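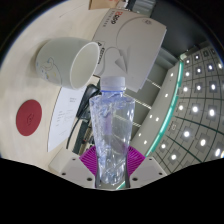

Clearing the tables at Surkden: where the gripper trial is up to

Staff at the Surkden office have had a few weeks to get used to the hand-held grippers, and the questions coming in to this newsletter have changed. In the beginning people wanted to know what the pink fingers were for. Now they want to know what happens to the afternoon shift.

For anyone who works on another floor, the outline is simple enough. Lacroix wants a machine that can reset a meeting room between bookings: bottles to the recycling, mugs to the kitchen, boxes and leads back to wherever they live. Before a machine can do that, somebody has to show it how, so our room attendants are doing parts of their normal job with a camera-equipped gripper in hand. The recordings go to the project team, which calls the whole thing Evside.

The target given to us at the first briefing was 2000 recordings. As of the last update there were 159 that the project team considered good enough to keep. We asked how many had been thrown out and were told the number wasn't being tracked. It should be. Every rejected recording is still someone's working time, and at the moment that time is coming out of the same shift that has to get the rooms ready.

Attendants who have used the gripper say bottles are the part that goes best. You line it up, close the pads and lift. Cables are a different story, and so is paper, which slides about or has to be pinched at a corner. A person with two hands clears a bottle, a mug and a few sheets in one go and wipes the table on the way past. With the gripper it's one thing at a time, and you have to think about your wrist.

There's also the matter of judgment. An attendant knows that a power strip on a conference table probably belongs there until the last booking of the day, and that a half-open box probably belongs to somebody who'll be cross if it vanishes. Sheets of paper might be rubbish or might be the only signed copy of something. We put this to the project team and were told that "item rules" would be worked out later. Several of us would like to see them written down now, while the people who know the answers are still being asked.
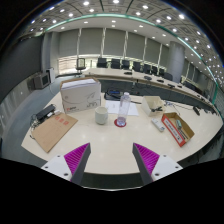
What we've been told about jobs

The official line is that no positions will be lost and that attendants will be "freed up for higher-value work." We've heard that phrase before. When Prusside brought in the self-serve booking screens, the front desk was going to be freed up too, and what it got was fewer hours and a longer list of complaints about the screens.

To be fair to Lacroix, nobody has had their hours cut during the trial, and using the gripper has been voluntary so far. Some attendants enjoy it. A couple have said it's a nice change from pushing the trolley, and they'd be happy to keep doing it if it came with a proper job title and the pay to match. Neither is on offer yet.

What we've asked for

We have sent 3 requests to management. We want the hours spent recording to be rostered separately, with cover on the floor. We want sore wrists and hands logged as workplace injuries in the usual way, including when the person says it's only a twinge. And we want it in writing who gets to decide that a room reset by machine is good enough, given that it's our members who will be phoned when it isn't.

Management has agreed to the second. The first is "under review" and we've had no answer on the third.

Some 229 people signed the petition on rostering, including plenty who have never set foot in a meeting room except to eat the leftover sandwiches. Thank you. It was noticed.

If you're on the recording roster, please keep your own note of start and finish times, even on the short sessions. The project's log shows only the recordings that were kept, so a half hour of failed tries at a cable won't appear anywhere unless you write it down.

The trial runs until the end of April. A staff meeting on the results will be held before any decision on buying equipment, or so we've been promised, and the date will go in this newsletter as soon as we have it. Bring your notes.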